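Two Nights in Ormsby
06/03/2026

I had two free nights between a work trip and the flight home, and I spent them in Ormsby, which I'd only ever seen from a train window. What a lovely mistake that was to have been making all these years! The town sits where the river bends twice, so you cross water constantly, and by the first evening I had stopped checking the map and was simply following whichever bridge came next.

I stayed up the hill at the Risetti, a narrow old hotel with squeaky stairs and very good toast. My room faced the rail yard. I'd asked for the river side, but I like trains, and the morning freight going by at breakfast suited me fine. The walk down into town passes a row of brick warehouses, a bakery that sells out of rye early, and a bus stop where the number 56 leaves for the coast.
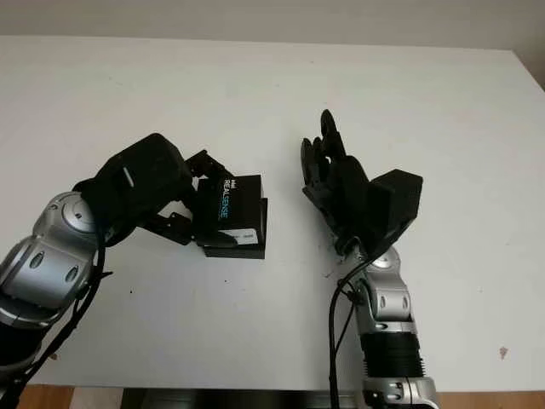
The 56 is the best bargain in the region. It climbs out of the valley past orchards and a reservoir, then drops toward the sea in long, looping turns that had me grinning like a kid. Sit on the left going out. I got off at Triment, a fishing village with one street, a stone pier and a chowder stand that was open even though the wind was trying to take its sign away. The chowder was thick with smoked haddock and sweet corn, and I went back for a second cup (no regrets).

From the pier a footpath runs north along the cliffs for nine miles. I did about half before the rain came in. There were seals on the rocks below, and pale yellow gorse in bloom along the fence lines, and I met exactly one other walker, who told me to come back in April for the puffins. I plan to!

If you have a full day and strong legs, go inland instead and climb Fastavex. It's 2520 feet at the top, which sounds modest until you learn that the trail starts almost at sea level and doesn't bother with switchbacks. I went up on my last morning, slipping on wet grass and stopping often to eat raisins. The summit was in cloud. Then the wind shifted and there was the whole valley - the river with its two bends, the rail yard, even the hotel roof - for maybe a minute before it closed in again.

I was back down in time for a late lunch and the afternoon train, with mud up to my knees and a loaf of the rye in my bag.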